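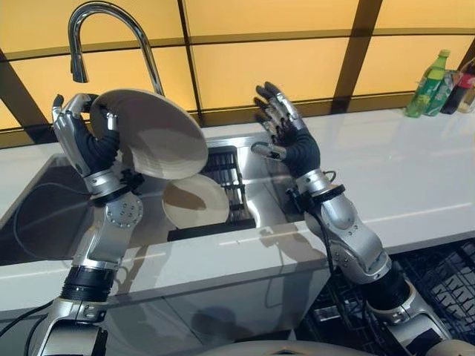
Keeping a stomach bug from going through the whole house

Norovirus season starts in late fall in most places and runs into spring. One person brings it home from school or work, and two days later everyone has it. These tips are for the kitchen and bathroom while someone is sick and for a few days after.

Hands first
Wash with soap and running water. Hand sanitizer does not do much against norovirus, so don't count on the bottle by the door. Dry with paper towels and put the cloth towel in the wash.

Who cooks
Anyone who has been sick stays out of the kitchen until two full days after the last symptoms. That includes packing lunches and cutting fruit. If the sick person is the one who normally cooks, eat from cans and the freezer.

Dishes
Carry the sick person's dishes straight to the sink or dishwasher and don't stack them with the others. Use the hottest cycle with the heated dry on. If you wash by hand, wear rubber gloves, use hot water and plenty of soap, and let everything air dry. Throw out the sponge when it's over.

Bleach solution
Ordinary spray cleaners often don't list norovirus on the label - check before you buy. Plain household bleach works if it is fresh. Follow the dilution printed on the bottle for disinfecting, mix it in cold water, and open a window. Never mix it with ammonia or vinegar. Make a new batch each day and pour out the old one.

Wipe up any mess with paper towels first, then put the solution on and leave it wet for the full contact time on the label. Rinse anything that touches food.

Places people miss
Faucet handles
The refrigerator door
Light switches
The toilet flush lever
Phones and remotes (use a wipe that is safe for screens)

Laundry
Don't shake sheets. Roll them up, carry them away from your clothes, and wash on hot with a long cycle. Dry on high for at least 30 minutes. Wash your hands after loading the machine, and wipe the lid.

Food that was out
Throw away anything uncovered that was in the room when someone got sick. Fruit in a bowl counts.

When to call a doctor
Call if a small child or an older person can't keep fluids down, has gone 8 hours without urinating, or seems confused. Blood in the stool is also a reason to call.

Pushpa Rawat
Updated December 2019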